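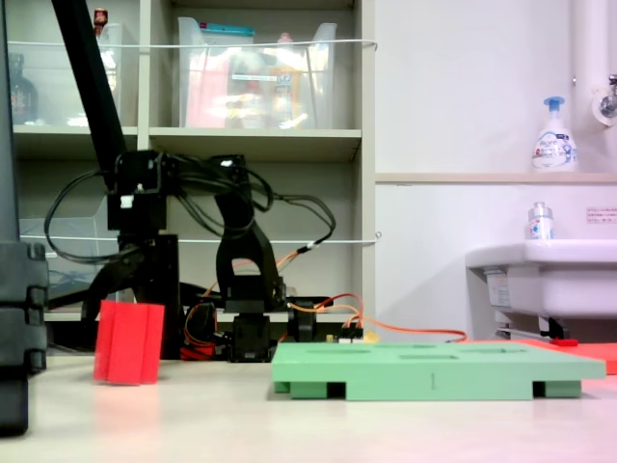 The mint-green tray on the big table, with the red-orange mat behind it and the beige shelving at the back.

Sorting out the workroom at Wegener House

The workroom has been due a proper sort for a long time, and at the end of last month we made a start. Dayana Quintero and Tín Lã did most of the planning. Members who use the room often will notice that a few things have moved.

The big table stays where it is. We talked about turning it to face the window, but the pale top shows up small screws and offcuts best in its present position, and moving it would have meant moving the shelving as well. Please don't cut directly on it. The surface marks easily and we would like it to last.

The red-orange mat now has a fixed place at one end of the table. Put it back flat when you finish and don't roll it up, as it takes days to lie down again afterwards.

Several people have asked about the mint-green tray. It is shaped like a little pallet, with four slots in the top and two square openings along the front edge, and it is to stay on the table for everyone's use. We haven't settled what should go in the slots. Rutilio Tlapale would like them kept for whatever is being worked on that day, so that parts are not left lying loose. Tín thinks small hand tools would be more useful. Try it both ways and leave a note in the book by the door. If it proves handy we will look for more of the same kind.

Red blocks go back on the table or in their box when you are done with them. Several have been found on the floor, and one spent a fortnight in the kitchen drawer.

The beige shelves are next. Each compartment will be given to one activity, with a card fixed to the front. The lower ones are for heavy items and the upper ones for paper, card and anything light. Unlabelled belongings will be put in the crate in the hall -- please go through it before July, when it will be emptied. Things left there after that go to the sale.

We have set aside 50 pounds for boxes and labels. Emerson Coutinho has been comparing prices, and the plain lidded boxes from Dosano look the best value so far. They fit the shelf depth with a little to spare at the front. If you have clean boxes at home that would do the same job, tell Emerson before he orders. Odd sizes are welcome as long as they have lids.

Some small requests while the work is going on:

Keep wires and leads away from the front edge of the table, where sleeves catch on them.

Wipe the table with a damp cloth only. The spray under the sink is for the kitchen.

Leave the floor in front of the shelves clear, including overnight.

If you borrow something, write it in the book. There are 21 entries with no return date at the moment, and most of them are pencils and rulers.

The next sorting session will be fixed once the boxes have arrived. Bring gloves if dust bothers you. Tea is provided but we are short of mugs, so bring one of those too. Offers of help to Dayana, please, or leave your name on the sheet in the hall.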